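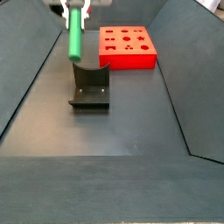

Maxine Pryor wrote back within an hour of our last newsletter to say that she had watched a great many robots put pegs in things over the years, thank you very much, and what she wanted to know was whether the Pimadby could be left to get on with it while she taught a class. It's a very fair question, Maxine, and it has rather shaped how I've gone about this review, so you have only yourself to blame for the length of it.

For anyone who missed the last issue, the Pimadby is the new bench kit from Grirkine. It's a walled enclosure with a smooth grey floor, a two-fingered gripper that works from above, and a set of things for the gripper to pick up and put somewhere else. You can buy it outright for £4,000 or take it for a term at £600, with the hire money coming off the price if you decide to keep it. We took it for a term, and it has been sitting on the long bench at Henare ever since, where it has had more visitors than I have.

I'll start with the pieces, as they're what everybody reaches for first. The bright green peg and the black holder go together, and I'd begin with those two whatever the booklet tells you (the booklet would like you to begin with calibration, and I do see why, but it makes for a very dull first afternoon). The holder has a shallow curved cradle along the top of its upright back, and the job is to bring the peg down until its tip is where you want it. It sounds like nothing at all. Then you watch the fingers lower it the last little way and find that you've stopped breathing, and so has the person next to you.

Then there's the red block, our old friend the shape sorter, nine cutouts in a three-by-three grid. I was a bit sniffy about this when we unpacked it, having had one very like it in the house when my children were small, but I've come round completely. There's a star, there are round holes, there's a cluster of three little holes in a triangle, and there are pairs of short slots which I have come to dislike personally. The choice of shapes is clever. A round hole is kind to you and doesn't mind which way a peg is turned, whereas the star minds very much, and so a group can move from one to the other and meet a properly harder problem without anybody having to set up anything new.

The software is called Grater, a name I can't account for, and it's the part of the kit I expected to grumble about. You show it the movement, it has a go, and it keeps a record of every attempt with a plain yes or no beside it. By the end of our term the record stood at 2,437 attempts, of which 1,282 were marked as successes. Please don't read too much into that! A good chunk of those were our own early muddles, and there was one long evening when Manaia Partington set it going on the star with the grip height wrong and went off to make supper – every one of those attempts is in there too, and Grater gives you no way of leaving them out. I'd like a button for that. I've written to Grirkine to say so and had a friendly reply, though no promise.

Now, Maxine's question. Can you leave it? With the peg and the holder, yes, I'd say so, once you've spent a morning getting it settled. We had it running at the far end of the bench during ordinary sessions and it needed a look-in now and again and not much more. The walls of the enclosure slope outwards, so you can see down onto the floor easily from where you're standing, and a dropped piece stays inside where the gripper might find it again instead of rolling off under the radiator. With the red block I wouldn't leave it for more than a few minutes. It can get itself pressed against the edge of a cutout and it will sit there, quite patiently, until you come and press resume. No harm done in our case, but you'd come back from your class to find it had been waiting for you since the register.

A few smaller grumbles while I'm here. The dark grey walls and the slate-grey floor look very smart but the floor does show every speck, so keep a soft cloth nearby. Light matters more than the booklet lets on, and ours behaved noticeably better in the morning than it did in late afternoon with the sun coming across the bench. I ended up pulling the blind down at three o'clock and leaving it down. And I do wish the spare fingers were included with the hire, as they are if you buy.

Would I pay the full price? For a college department or a busy club I think I would, and we're having that very conversation at Henare now. For one person at home it's a lot of money, and I'd take the term's hire, enjoy it thoroughly and send it back. Ours doesn't have to go back until the end of April, so if you'd like to come and have a turn before then, do just drop me a line and say whether mornings or evenings suit. Bring a sandwich, as it's never as quick as you think. Maxine, I've put you down for a morning.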